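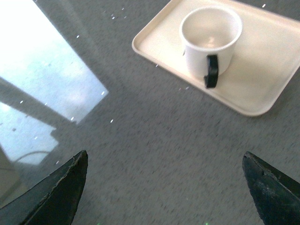 Re: [bostalora-makers] gripper keeps missing the mug handle

> I've tried 34 runs now and it closes short of the handle more often than not. Should I just buy longer fingers?

Oh, I feel for you, I spent most of February on the same thing with my Pumari arm! Before you spend any money, try pulling a curtain. A white mug on a cream tray is hard enough for a wrist camera, and window glare on the tabletop makes it worse (mine went from 23 good grabs out of 50 to 34, just from that). Then redo your hand-eye calibration, slowly, with a cup of tea. I'm at the shop Saturday if you'd like company.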